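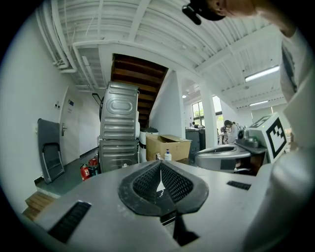
What did the trial compare?

Two finger pad surfaces for hand-held grippers, one with a black mesh texture and one smooth, used by the same people on the same tasks.

Skuvoswood publishes results of its hand-held gripper trial

WONDTHORPE, Oct 8, 2019. Skuvoswood, a maker of tools for robot teaching, today published the results of a comparison made in September at its Wondthorpe site. Operators worked with a gripper in each hand and completed 3209 recorded grasps of household articles, such as bottles, cartons and folded cloths.

With the mesh pads, the operators dropped 13 articles. With the smooth pads they dropped 50. Most of the drops happened with bottles, when the operator turned the wrist quickly.

"We expected a difference, but we did not expect it to be so large with the bottles," said Tâm Tạ, who led the trial. "For the cloths the two pads are almost equal, and I would like to say this clearly, so that customers do not buy a pad they do not need."

The trial also looked at how well the position of each tool can be followed. The grippers carry a cube with a printed square marker, and the evaluation was made with Paisan, the company's own tracking software. Tracking was lost most often when one forearm passed in front of the marker of the other tool. The company has therefore changed its advice to operators, who are now asked to keep the two tools at different heights when they work close together.

The black hand strap received fewer good comments. Several operators found that it becomes tight after some 362 grasps, and a wider version is in preparation.
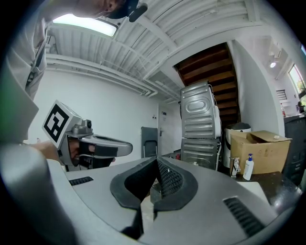

Availability

The mesh pads will be delivered with every new Fedel gripper. Owners of an earlier Fedel can order them as a separate set, which is fitted without special tools. The full table of results, sorted by article and by operator, is sent free of charge on written request to the Skuvoswood office in Wondthorpe.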